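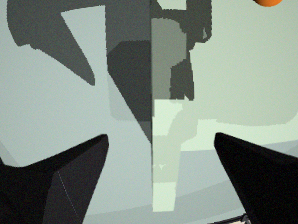

Teleoperators wanted, simulator work, Tovley

Sinasis needs 2 people to drive a simulated gripper by remote control until it learns to manage without them. You sit at a desk, steer two black fingers through a rendered world and do the same task 100 times. Then we change the lighting and you do it again.

No robotics background needed. Patience, yes. Gamers welcome, though there is no score and the boss level is a drawer.

Shifts are 7 hours with proper breaks. You must be 18 or over. Starts in August.

Write to Ewurabena Korletey at the Tovley office by 29/06/2025. Skip the cover letter.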